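About Cludenar

Cludenar records manual tasks on two-armed robots and supplies the recordings to firms that train robot control software. An operator moves the arms, by hand or by remote control, and the joint positions, gripper openings and camera views are stored together. We do not build arms and we do not sell trained models.

The company began as the test section of Zedside, a maker of remote handling equipment, and has traded under its own name for four years. Yuto Chiba, who ran the test section, is managing director.

What we record

Most of our work concerns household objects: drawers, lids, toys, food containers, cloth. A typical order specifies one task, one set of objects and 300 accepted recordings. Larger orders go up to 4,000 and are split between operators so that no single person's habits dominate the set. Start positions are varied to a written plan agreed with the customer.

Two-arm tasks with a drawer are requested often. One arm deals with the handle and the other with the object, and the operator has to keep track of both.

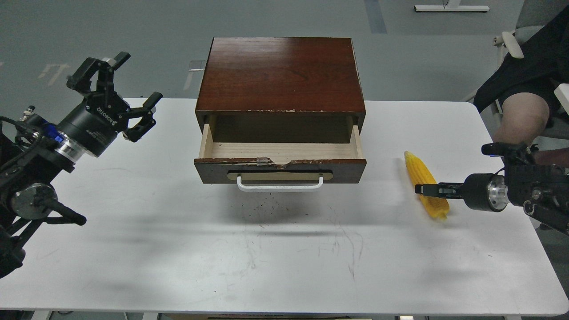
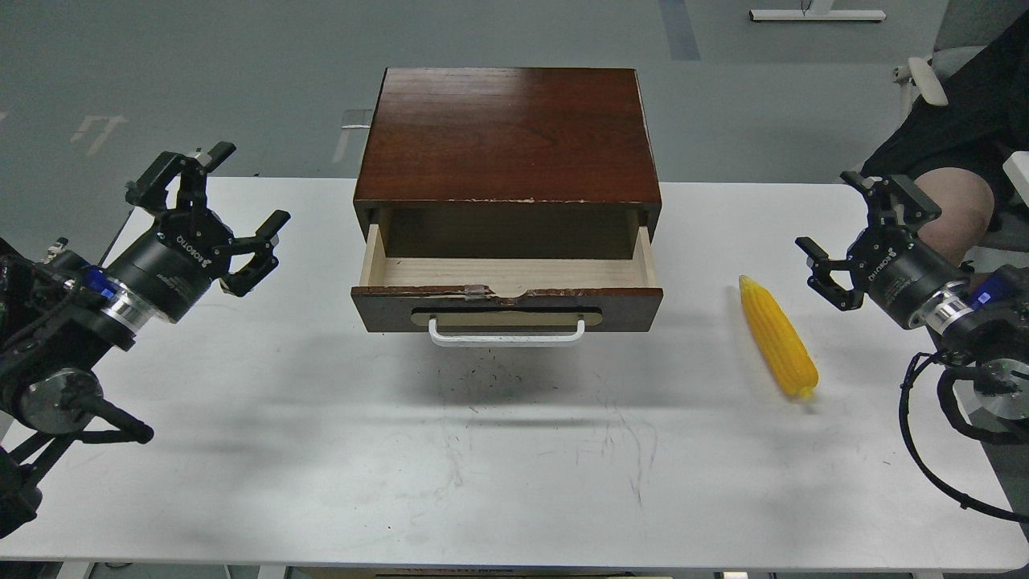
Drawer and toy corn cob, two-arm station
Aoki, 10/10/2018

Furniture used on the stations is bought second-hand where possible. Worn edges and replacement handles are left as they are, as customers have asked for surfaces similar to those in an ordinary home.

How recordings are checked

Each recording is played back in full by a second operator. It is rejected if an arm touches the table without cause, if a camera drops out, or if the operator pauses for longer than the order allows. Failed attempts are kept in a separate folder and can be supplied on request. Our task list currently holds 563 entries, of which 460 have been recorded at least once.

Operators

New operators spend two weeks on single-arm tasks before moving to two arms. Shifts on the controls are limited to 50 minutes, followed by a break or a period of checking.

Delivery

Recordings are delivered in the Priteck file layout or in the customer's own. A sample set is sent before the full order starts. Station visits can be arranged through the Aoki office; the next open dates are in November.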